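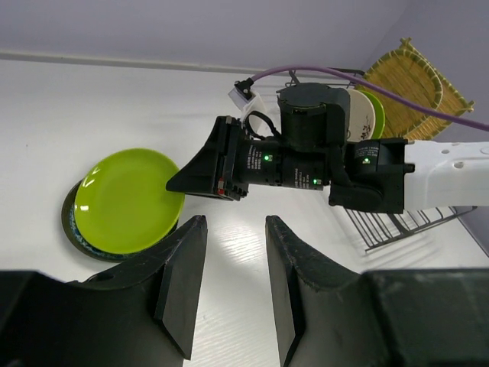 그림 3. 흰색 식탁과 연두색 접시

검색어를 입력하세요 검색

3장. 식탁 상판의 첫 손질

이 장은 Semari 식탁을 조립한 다음에 하는 손질을 설명합니다. 조립 방법은 2장에 있습니다. 시작하기 전에 상판 위의 물건을 모두 다른 곳으로 옮겨 주십시오.

1. 보호 필름을 모서리부터 천천히 벗깁니다. 필름이 찢어지면 남은 조각을 손톱으로 밀어서 떼십시오. 칼은 사용하지 않습니다.
2. 부드러운 천을 미지근한 물에 적시고 꼭 짭니다.
3. 상판을 긴 방향으로 닦습니다. 원을 그리면서 닦으면 자국이 보일 수 있습니다.
4. 마른 천으로 한 번 더 닦고, 세 시간 동안 아무것도 놓지 않습니다.
5. Prostiton 관리액을 천에 조금 묻혀서 얇게 바릅니다. 상판에 직접 붓지 마십시오.
6. 하룻밤 말립니다. 방의 온도는 18도 이상이 좋습니다.

주의: 표백제와 연마제가 들어 있는 세제는 표면을 상하게 합니다. 뜨거운 냄비는 반드시 받침 위에 놓으십시오.

참고: 관리액은 일 년에 한 번 다시 바르면 충분합니다. 습기가 많은 7월에는 마르는 시간이 더 길어집니다. 표면이 아직 끈적거리면 창문을 열고 다음 날 아침까지 기다리십시오.

참고: 그릇의 밑면이 거친 경우에는 밀지 말고 들어서 옮기는 것이 안전합니다. 작은 긁힘은 Tam 보수 펜으로 가릴 수 있습니다. 사용 방법은 5장을 보십시오.

글: Yuk-lan Yuen / 검토: Maxine Sheehan

분류: 사용 설명서 > 가구 > 식탁 관리
© Grullodar | 문의하기 | 맨 위로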